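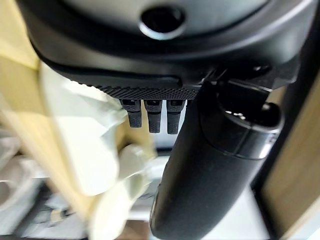
첨부 1. 검은색 무광 하우징, 둥근 구멍과 마름모무늬 띠

제목: 자산 라벨이 출력할 때마다 조금씩 아래로 내려감
분류: 출력 / 라벨 양식
제품: Storkarel 자산대장, 라벨 출력 모듈
접수자: Chiyo Shibata (Andside 총무팀)
우선순위: 보통 (접수자는 '높음'으로 넣었으나 시스템이 조정)
상태: 해결, 관찰 중

오전 9:10 접수 내용
6월 재물조사를 앞두고 자산 라벨을 다시 뽑고 있습니다. 첫 장은 멀쩡합니다. 두 번째 장부터 글자가 아주 조금 내려가고, 계속 뽑다 보면 자산번호가 다음 라벨의 머리 위에 얹힙니다. 그 결과 회의실 의자는 자기 이름과 옆자리 의자의 번호를 함께 달고 있습니다. 용지는 늘 쓰던 것이고 프린터 설정은 건드리지 않았습니다. 다들 그렇게 말한다는 건 저도 압니다만 이번에는 정말입니다.

오전 9:42 지원팀
접수 감사합니다. 우선 아래를 확인해 주세요.
프린터 전원을 껐다가 다시 켜기
라벨 롤이 가이드에 붙어 있는지 보기
용지 센서 보정 실행
출력 창의 '배율'이 100%인지 보기

오전 10:15 Chiyo Shibata
전원은 문의 전에 이미 세 번 껐다 켰습니다. 롤은 가이드에 잘 붙어 있습니다. 센서 보정을 돌리니 프린터가 빈 라벨을 한참 뱉고 나서 초록불을 켜고 멈췄습니다. 본인은 만족한 모양입니다. 배율은 100%입니다. 증상은 그대로입니다.

오전 10:58 지원팀
같은 양식을 PDF로 저장해서 보내 주시겠습니까? PDF에서도 밀려 있으면 양식 문제, PDF가 정상이면 드라이버 쪽을 봐야 합니다.

오전 11:20 Chiyo Shibata
보냈습니다. PDF에서는 한 줄도 안 밀립니다. 교과서에 실어도 될 만큼 반듯합니다. 벽에 PDF를 붙일 수 있으면 좋겠습니다.

오후 1:35 지원팀
그렇다면 드라이버의 용지 크기가 의심됩니다. 프린터 기본 설정과 '고급' 탭 안의 용지 설정은 따로 저장됩니다. 두 군데 모두 라벨 간격 값을 읽어 주세요. 귀사 라벨은 Magaña 규격이고 간격은 3mm입니다.

오후 1:51 Chiyo Shibata
기본 설정은 3mm, 고급 탭은 0mm입니다. 같은 항목이 두 군데 있고 서로 다른 값을 갖고 있는데 어느 쪽이 이기는지는 화면 어디에도 적혀 있지 않네요. 고급 탭을 3mm로 고치고 저장했습니다. 창을 닫았다 열었더니 다시 0mm입니다.

오후 2:20 지원팀
저장이 안 되는 것은 권한 때문일 수 있습니다. 관리자 계정으로 열어서 바꿔 주세요. 그리고 출력 대기열에 남은 작업이 있으면 전부 지워 주십시오. 대기 중인 작업은 예전 설정을 들고 있습니다.

오후 3:05 Chiyo Shibata
관리자 계정을 얻으려면 별도 티켓이 필요하다고 해서 그 티켓을 넣었습니다. 분류 목록에 '다른 티켓을 위한 티켓'이 없어서 '기타'로 했습니다. 대기열에는 봄에 넣은 작업이 하나 있었습니다. 탕비실 냉장고 라벨이었습니다. 지웠습니다.

오후 4:12 Chiyo Shibata
권한이 나왔습니다. 고급 탭에 3mm를 넣고 저장, 다시 열어도 3mm입니다. 시험 출력 6장 모두 제자리에 찍혔습니다. 기뻐하기 전에 롤 끝까지 뽑아 보겠습니다.

오후 5:03 Chiyo Shibata
한 롤을 다 뽑았습니다. 밀림 없습니다. 다만 자산번호가 1000을 넘는 라벨은 마지막 자리가 테두리에 걸립니다. 새 문제인지, 예전부터 그랬는데 다른 데가 더 이상해서 못 본 건지 모르겠습니다.

오후 5:18 지원팀
그 건은 번호 칸의 너비가 세 자리 기준으로 고정된 탓입니다. 양식 편집에서 '자동 맞춤'을 켜시면 글자가 칸에 맞게 줄어듭니다. Drusmont 지점에서도 같은 양식을 쓰고 있으니 변경 후 '공유 양식으로 저장'을 눌러 주세요. 누르지 않으면 그쪽에서 곧 같은 내용으로 접수가 들어옵니다.

오후 5:31 Chiyo Shibata
켰고, 눌렀습니다. 네 자리 번호도 잘 보입니다. 번호가 겹쳐 찍힌 의자들은 내일 떼어 내고 다시 붙이겠습니다. 접착력 하나는 훌륭한 라벨이라 오전이 다 갈 것 같습니다.

처리 내역 (내부)
원인: 드라이버 고급 탭의 라벨 간격이 0mm로 남아 있었음. 일반 사용자 권한으로는 값이 저장되지 않는데 오류 메시지도 나오지 않음.
조치: 관리자 계정으로 간격 수정, 대기열 비움, 번호 칸 자동 맞춤 적용.
후속: 저장 실패 시 안내 문구를 띄워 달라고 개발팀에 요청. 같은 요청이 이미 등록되어 있어 그쪽에 병합함.
종료 조건: 재물조사가 끝날 때까지 재발이 없으면 자동 종료.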